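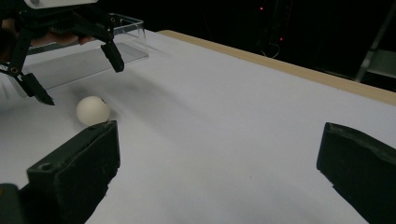
Ball pickup, two hand-held grippers, clear box at the back of the table.

1/ People keep asking me whether machines can do house chores yet. My usual answer is a ping-pong ball on a white table. Putting a ball in a box is a chore. It is the smallest one I know that still goes wrong in interesting ways.

2/ Why a ball. It has one contact point with the table and no flat faces. Squeeze it a few millimeters above or below the middle and it squirts out of the fingers. Touch it on the way in and it leaves. A sock forgives you for all of that.

3/ It is also white on white. To a camera, most of what separates ball from table is a soft gray shadow, and the shadow is in a different place from the ball. Models that learn to reach for the shadow are a known nuisance.

4/ Then the box. Clear acrylic shows up as a few bright edge lines and whatever is behind it. Depth sensors tend to report the far wall, or the table, or nothing. Now think about how much of a kitchen is glass.

5/ Numbers from our November runs on the Tano arm, policy trained on hand-held gripper demos: 174 attempts at ball into box. 164 successes when the table was otherwise bare. That is a decent number and I would not put it in a brochure.

6/ Same policy, same ball, a dish towel added to the table: 17 successes in the first 174. The towel was never in the way. It had just never been in the training data.

7/ That gap is most of my answer. "Can it do the chore" and "can it do the chore in your house on a Thursday" are separate questions, and demo videos are about the first.

8/ Manolis Balaskas ran the shop-floor version at Makton: small round parts out of a tray, into a bin. It works well there. The tray is bolted down, the light never changes, and a dropped part goes down a chute and comes around again.

9/ Houses have no chute. A dropped ball goes under the couch, and finding it is a harder task than the one you started with. Recovery is where I would spend the money if I had Tunstall's budget.

10/ On two hands: a person with two grippers will block the ball with one and pinch with the other without being told to. It makes the pickup much easier to demonstrate. It also means both arms have to agree on timing to within a small fraction of a second, and ours do not always.

11/ Someone asked about the Gustgate gripper with the suction cup. Yes, suction picks up a ping-pong ball very well. It does not pick up a sponge, a fork or a wet sock, and I would like to buy one hand for all 4.

12/ Current position: fixed station, known parts, someone nearby to clear jams, yes, today. Clearing a dinner table you have never seen, at a speed you would tolerate, no.

13/ Next up is the towel set again with more clutter in the demos. I will post the failures along with the rate.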